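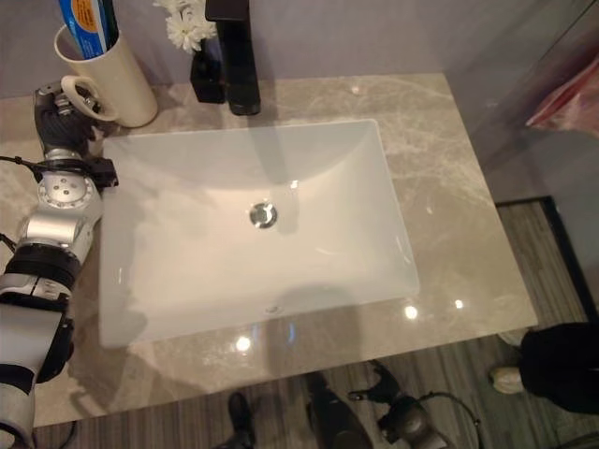 Grarumwood arm

The Grarumwood arm is a seven-joint service manipulator used for household handling trials, mainly in bathrooms and kitchens. It is fitted with a multi-fingered gripper and is set up and maintained under a procedure written by Natalina Lombardi at Binness, first issued in January and revised on 26/11/2024.

Setup

The base is bolted to a floor plate and leveled before power is applied. The joints are then homed one at a time, starting at the base. Reach is checked against the counter to be used, with the sink, faucet and back wall entered in the controller as keep-out zones. Glossy stone and glazed ceramic return stray highlights to the head camera, and exposure is set by hand at each site.

Grasp targets are taught last. For a mug, the fingertips are brought to the handle at low speed and the pose is stored. A mug holding other articles, such as a tube of toothpaste, is taught as a separate target because its center of mass is higher.

Cabling

The wrist cable runs outside the housing in a free loop. The loop must be long enough for full wrist rotation but short enough to clear the counter. A tight loop loads the connector and is the most common cause of lost finger signals. Floor cables are routed behind the base where space allows.

Maintenance

Finger joints are wiped after each session and inspected every 70 hours of operation. The screws on the back of the gripper are checked for looseness at the same interval. Fingertip pads are replaced in sets. The wrist joint cap is removed only when the seal beneath it is changed, and its screws are tightened in a cross pattern in 3 passes.

Known faults

Early units showed drift in the wrist joint after some 38 hours of use. Ultan Mac Suibhne traced the fault to an encoder clamp supplied by Vevadau, and a split clamp replaced it. Units with the older part are rehomed every 6 hours. Drift that remains after rehoming requires replacement of the encoder.

See also: Russo gripper; Joint homing; Keep-out zone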